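Packed lunches and the 11 o'clock problem

August 13, 2021

I have been taking my own lunch to work since April and I'm still rubbish at it. The plan was to stop spending silly money at Natia, the café on the corner by our office, where a toastie and a coffee can finish off a tenner before you've even looked at the cakes. I do love Natia. I just can't be going there every day of the week!

So now I make something the night before, put it in the fridge at work, and then spend the whole morning thinking about it. By 11 I'm peckish. By half past I've eaten the lot at my desk, and at one o'clock, when everyone else wanders off to the park, I'm sat there with an apple (if I remembered the apple).

I've tried making it duller, so I'd be less tempted. Cheese, no pickle. It made no difference at all, except that I'd had a worse lunch. I've tried a proper breakfast too, porridge and everything, and was hungry again before the bus got to Bisen Road.
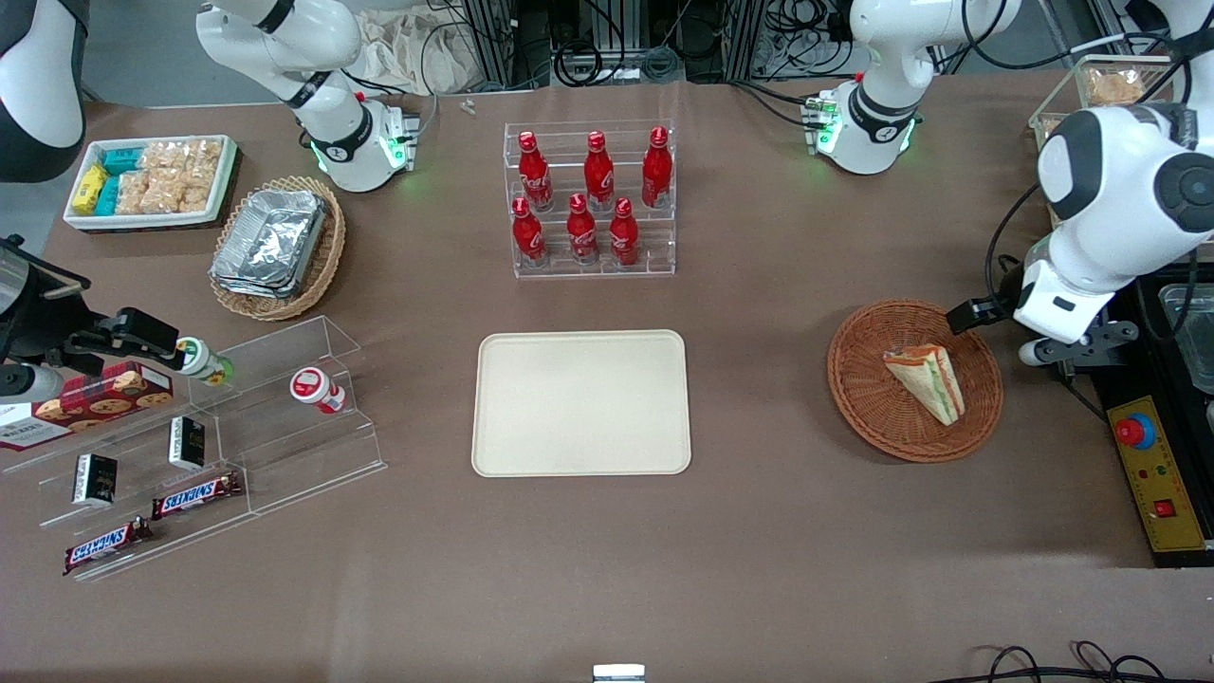 My sister reckons the whole trouble is the bread, and that a shop sandwich lasts people longer only because they've paid for it and feel they ought to sit down with it. She may have a point. She also says I should go back to leftovers, as you can't really eat cold lasagne in secret while answering emails - though I'd say she underestimates me.

What has helped a bit is splitting it. Half at 11, no guilt, with a cup of tea, and the other half at one with everybody else. I wrap the two halves separately, otherwise I just carry on. Grated carrot keeps better than I'd thought, tomato doesn't, and cucumber is fine if you put it in that morning - which I never do, because I'm looking for my keys.

Next week I'm having a go at flatbreads with the chickpea thing from the Çetinkaya deli, if they've still got any in.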